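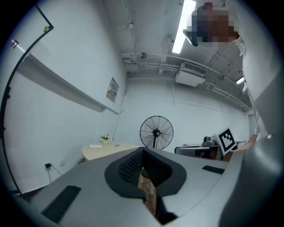 # Kandgate Room List

README, maintained by Linnea Dahlgren

Kandgate is a written list of the furniture, fittings and loose items in one work room. It has 348 entries. Each row gives a name, a colour, a place in the room and a short note.

## What's covered

- Ceiling and walls: fluorescent light, air-conditioning unit, white pipes, the long white shelf
- Floor: round table, floor fan, white shelf or desk frame, cables, plugs
- Small stuff: cardboard pieces, boxes, headgear

Cables get one row each. Enter the colour first, then where each end goes if you can follow it.
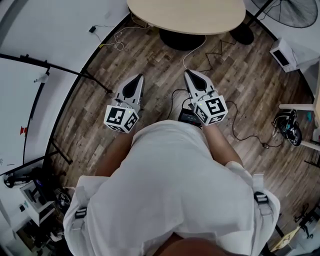

Floor colour is entered as "wood look" and left at that. The round table is "pale beige top, black base". Please don't change these to a material unless you've checked the underside.

Cardboard goes under "small stuff" whatever its size. Margaux Lacroix merged the old "packaging" category into it in November, and 39 rows moved across.
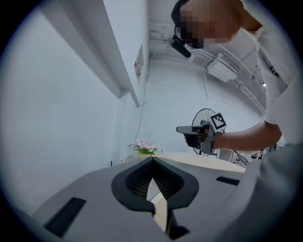

Page 8

## Known gaps

Clothing isn't listed. Notes longer than 30 words were trimmed and the originals weren't kept. Rows marked "check" still need a second reader.

Filed under: Documentation > Rooms & Furniture

Comments (3)

Benedito Magalhães
Is the fan under "floor" or "appliances"? I've found it in both.

Linnea Dahlgren
Floor. I'll delete the other one.

Ginette Royer
Grey and gray are both in the colour column. Can we stick to grey?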